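Equipment Review: Grudeda Two-Finger Parallel Grippers on a Two-Arm Bench
Trorkbridge Technical Services
11/18/24
Reading time: 3 min

The Grudeda gripper is sold as a general-purpose hand for light bench work. Our office bought a pair to replace the Plener units used on the two-arm station, and tested both makes on the same transfer task before changing over. Small items are moved between a yellow woven basket and a brown wicker one, with each arm expected to reach either basket.
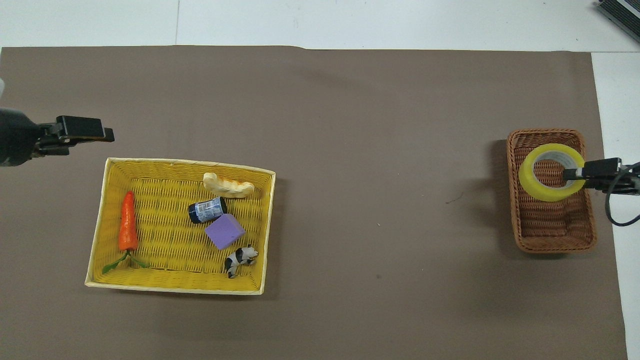

Each make was run for 200 transfers. The items were chosen to be awkward in different ways: a foam cube that gives under pressure, a toy carrot with a leafy top, a small toy cow, a labeled cylinder that can roll, and a roll of tape. The tape was the hardest of these for the Plener fingers, which tended to push the roll along the basket floor before closing on it. The Grudeda fingers are narrower at the tip and could be set against one side of the ring with less correction from the operator.

Grip force is set in software. We found 70 percent of the default suitable for foam – anything higher left a mark on the cube that took several minutes to fade. The setting does not survive a restart and must be entered again, a fault we have reported to the supplier.

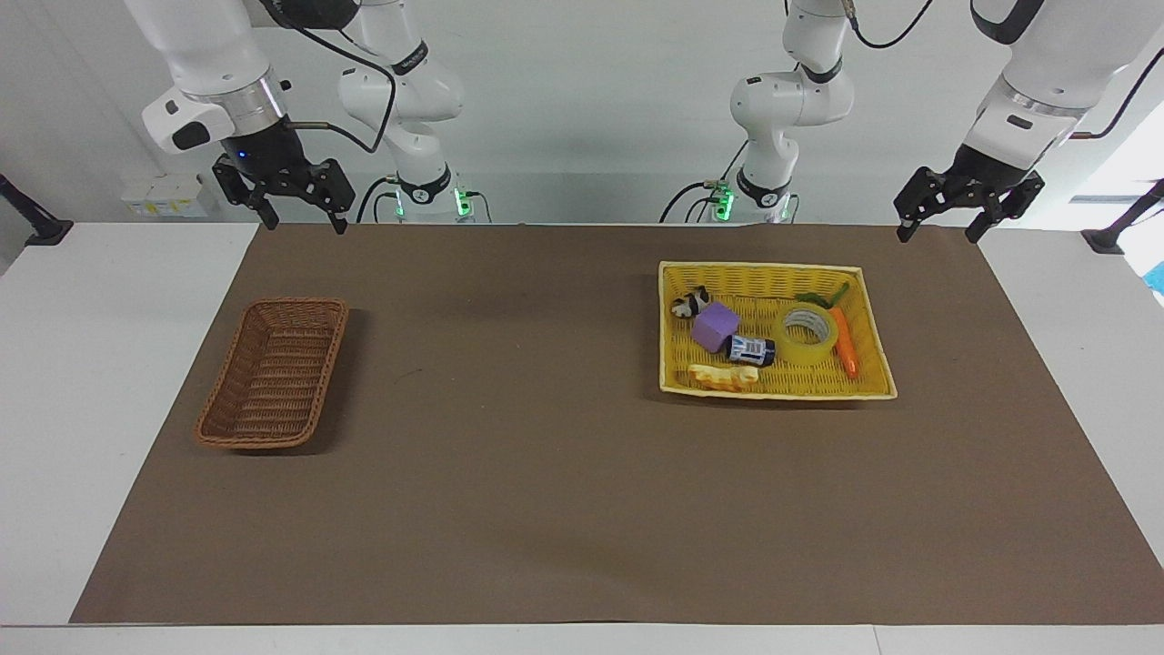

Two-arm station with parallel grippers, brown wicker basket empty.

Woven baskets deserve a mention of their own. Fingertips can catch in an open weave when the approach is too low, and both makes did so during testing. Raising the approach height cured most of it. Buyers who work mainly with smooth trays may disregard this point.

The Gebremichael controller, already in service here, accepted the new grippers after one firmware update. The printed manual is thin on wiring, and the cable supplied is stiff in cold rooms.

The price is $800 per gripper, against $440 for the Plener. For stations handling only boxes and cubes, the cheaper unit remains adequate. We recommend the Grudeda for mixed items and have kept both on the bench.

Contact: Equipment Reviews Office | © 2024 Trorkbridge Technical Services | Back to top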